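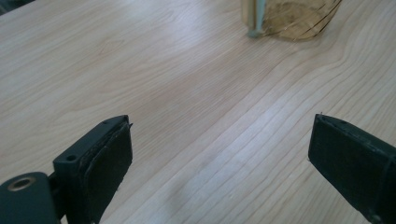

3. 핸드헬드 그리퍼 키트 검토 경과

본 장은 지원 사업의 두 번째 보고 기간에 진행한 내용을 정리한 것입니다. 검토 대상은 Vavum사의 핸드헬드 그리퍼 키트이며, 비교 대상은 저희 연구실이 전부터 사용하던 Flivis 키트입니다. 작업은 모두 Wernircombe 작업실에서 하였습니다. 한국어가 저의 모국어가 아니므로 표현이 어색한 부분이 있을 수 있습니다. 내용에 불분명한 점이 있으면 연락을 부탁드립니다.

3.1 이번 기간의 작업 범위

신청서에서 약속드린 항목은 키트의 조립, 탁상 물체를 이용한 시연 기록, 소모품의 상태 점검, 그리고 구매 여부에 대한 의견입니다. 조립과 시연 기록은 계획대로 진행되었습니다. 소모품 점검은 절반 정도 진행되었고, 구매 의견은 이 장의 끝에 중간 의견으로만 적었습니다.

키트는 12월에 도착하였습니다. 상자에는 그리퍼 본체 2대와 교체용 패드 4쌍이 들어 있었습니다. 조립 설명서는 영어판만 제공되었으며, 손가락 부품의 방향을 설명하는 그림이 작아서 처음에는 왼쪽과 오른쪽을 바꾸어 조립하였습니다. 이 때문에 오전 시간을 거의 사용하였습니다. 공급사에 이 점을 전달하였고, 다음 판에서 그림을 크게 하겠다는 회신을 받았습니다.

3.2 시연 기록

시연은 밝은 색의 나무 탁자 위에서 하였습니다. 물체는 컵, 유리병, 숟가락처럼 가정에서 쉽게 구할 수 있는 것을 선택하였습니다. 현재까지 기록한 시연은 1000회이며, 이것은 신청서의 목표와 같은 숫자입니다. 다만 이 안에는 작업자가 연습 단계에서 기록한 것도 포함되어 있으므로, 최종 보고서에서는 연습 기록을 분리하여 다시 보고드리겠습니다.

투명하거나 반투명한 유리 물체는 다른 물체보다 어렵습니다. 특히 호박색 유리는 빛이 통과할 때 윤곽이 약하게 보이는 경우가 있어서, 기록 후의 검사에 시간이 더 필요합니다. 나뭇결이 뚜렷한 탁자에서는 위치 추적이 안정적이었습니다. 같은 작업을 흰색 무광 판 위에서 하였을 때는 추적이 끊어지는 기록이 더 많이 나왔습니다. 이 차이가 탁자의 무늬 때문인지 조명 때문인지는 아직 구별하지 못하였습니다. 다음 기간에 조명을 고정하고 다시 시험할 예정입니다.

3.3 손가락 패드의 상태

이번 검토에서 가장 주의가 필요한 부분은 패드입니다. 본체의 검은 플라스틱 부품에는 지금까지 기능상의 문제가 없습니다. 그러나 안쪽 면에 붙이는 어두운 색의 패드는 플라스틱만큼 좋은 상태로 유지되지 않습니다. 이 장 첫머리의 사진에서 왼쪽 패드는 위쪽 모서리의 작은 부분이 플라스틱 밖으로 나와 있어, 접착층이 떨어지기 시작한 것처럼 보입니다. 오른쪽 패드는 위쪽 가장자리가 조금 닳았거나 깨진 것 같은 모양입니다.

물체를 잡는 데에는 아직 지장이 없다고 판단합니다. 하지만 얇은 물체, 예를 들어 숟가락의 손잡이를 패드의 끝으로 잡을 때에는 가장자리의 모양이 영향을 줄 가능성이 있습니다. 그래서 다음과 같은 점검 방법을 정하였습니다.

작업 시작 전에 양쪽 패드의 위쪽 모서리를 손가락으로 가볍게 눌러 봅니다.
모서리가 들려 있으면 기록지에 표시하고, 그대로 사용할 것인지 작업 책임자가 결정합니다.
패드는 항상 한 쌍으로 교체합니다.
교체한 패드는 버리지 않고 날짜를 적은 봉투에 보관합니다.
패드를 교체한 후에는 영점 설정을 다시 합니다.

Flivis 키트의 패드는 나사로 고정하는 방식이어서 떨어지는 문제가 없었습니다. 그 대신 교체에 공구가 필요하고, 패드가 단단하여 유리 물체가 미끄러지는 일이 자주 있었습니다. 두 방식에는 각각 장점이 있으므로, 접착 방식이라는 이유만으로 Vavum 키트를 낮게 평가하지는 않았습니다.

3.4 공급사의 지원

국내 공급은 Crichton사가 담당하고 있습니다. 문의에 대한 회신은 대체로 빨랐고, 내용도 구체적이었습니다. 다만 교체용 패드만 따로 주문하는 경우 12쌍 단위로만 구매할 수 있습니다. 저희와 같은 작은 연구실에는 양이 많다고 생각됩니다. 더 작은 단위로 판매할 수 있는지 문의하였으며, 이 보고서를 작성하는 시점에는 아직 답을 받지 못하였습니다.

보증 조건에 대해서도 확인이 필요합니다. 계약서에는 패드가 소모품으로 분류되어 보증에서 제외된다고 쓰여 있습니다. 그런데 접착층이 조기에 떨어지는 경우도 소모로 보는지는 문장만으로 판단하기 어렵습니다. 서면으로 해석을 요청하였습니다.

3.5 예산

이번 기간의 지출은 승인받은 범위 안에 있습니다. 패드의 추가 구매 비용은 원래 예산에 없던 항목입니다. 단위 판매에 대한 답을 받은 후에, 필요하면 재료비 안에서의 항목 변경을 신청하겠습니다. 전체 금액의 증액은 요청드리지 않습니다.

3.6 중간 의견 및 다음 기간의 계획

현재의 의견은 조건부 구매입니다. Vavum 키트는 가볍고, 새로운 작업자가 배우는 시간이 짧으며, 기록의 품질도 Flivis 키트보다 고릅니다. 조건은 패드의 공급 단위와 보증 해석이 정리되는 것입니다. 이 조건이 해결되지 않으면 키트를 추가로 구매하지 않고, 지금 가지고 있는 본체만 계속 사용하는 것을 제안드립니다.

다음 기간에는 조명을 고정한 상태에서의 재시험, 연습 기록의 분리, 그리고 패드를 새것으로 교체한 후의 비교 시연을 진행하겠습니다. 비교 시연에는 같은 탁자와 같은 물체를 사용합니다. 패드 점검 기록지의 사본은 다음 보고서에 부록으로 첨부하겠습니다.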